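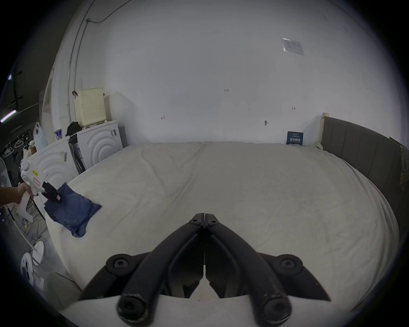 Laundry day, or what passes for it. Up late, coffee gone before I got my socks on. The blue cloth is still not folded right, I keep ending up with one corner longer than the other and starting over. Did it on the bed again, only flat place big enough. Sheet underneath wrinkles every time I lean on it so then THAT needs smoothing. Should move the cream basket off the top of the machines too, I put things in it and forget them. Found 80 cents and a dead pen in there last week.

Home Diary Archive Lists About
7 October 2018
Posted by the author

Anyway. Second go at the cloth. In half, then half again, then a third which came out fat on one side. Shook it out. Tried the way the Melluvis booklet says, long edge first, and it was a bit better I think. Page 37 if I need it again. Arms tired already. 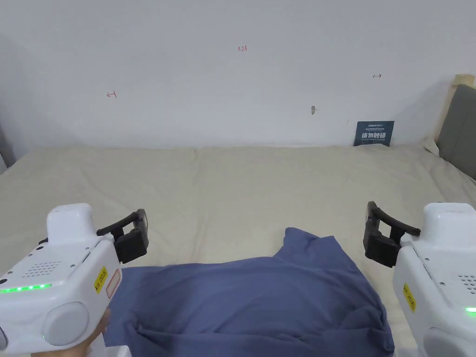

Then the phone, 40 minutes on hold with Pomico over the missing pillowcases. Order still says "on its way" like it has since September. Hung up. Ate toast standing up. Wrote the list for tommorow:
- detergent, the Rutimik one, big box
- more hangers
- stamps
- call Pomico AGAIN

Need to ask at the Čierny shop if they still have the plain gray towels. Last time 116 for the set, too much, but the old ones are like sandpaper. 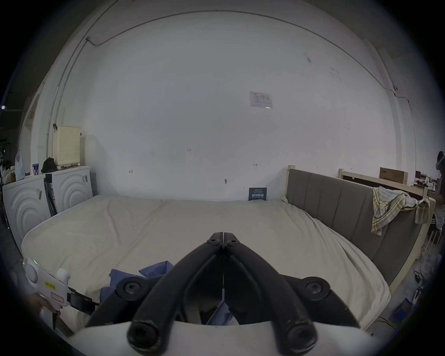

Also want the sheet off and a fresh one on before bed but that means doing corners and I hate corners. Maybe just pull it tight and pretend. Window open a while, too much noise, shut it again. Had soup. Burned my tongue a little.

Back still sore from carrying the groceries up. Bed early if I can manage it. Folding agian in the morning, smaller pile I hope.
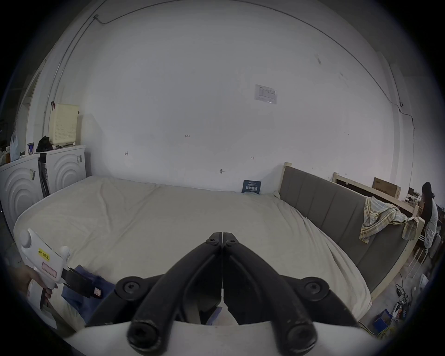 Plaid one over the headboard, blue one still to do.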